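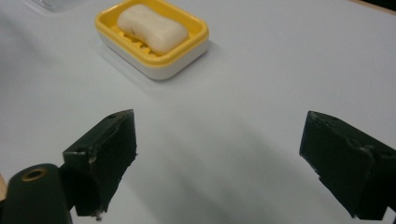

Seifenschale in Gelb und Weiß mit cremefarbenem Seifenstück

Meetingbox Stidel 200
Hersteller: Gutwood

Schallgedämmte Raumzelle für zwei bis vier Personen, geeignet für Großraumbüros und Bürogemeinschaften. Die Box wird frei aufgestellt und lässt sich bei einem Umzug wieder zerlegen.

Innenbreite: 200 cm
Gewicht: 338 kg
Stromanschluss: 230 V, Kabel 4 m
Belüftung: zwei Lüfter, über Bewegungsmelder gesteuert

Tisch und Sitzbänke sind nicht enthalten – passende Möbel finden Sie unter Zubehör. Der Aufbau dauert zu zweit einen Arbeitstag.

Miete ab 102 Euro im Monat, Mindestlaufzeit zwölf Monate. Kaufpreis auf Anfrage.

Artikel aktualisiert: 17. Aug. 2021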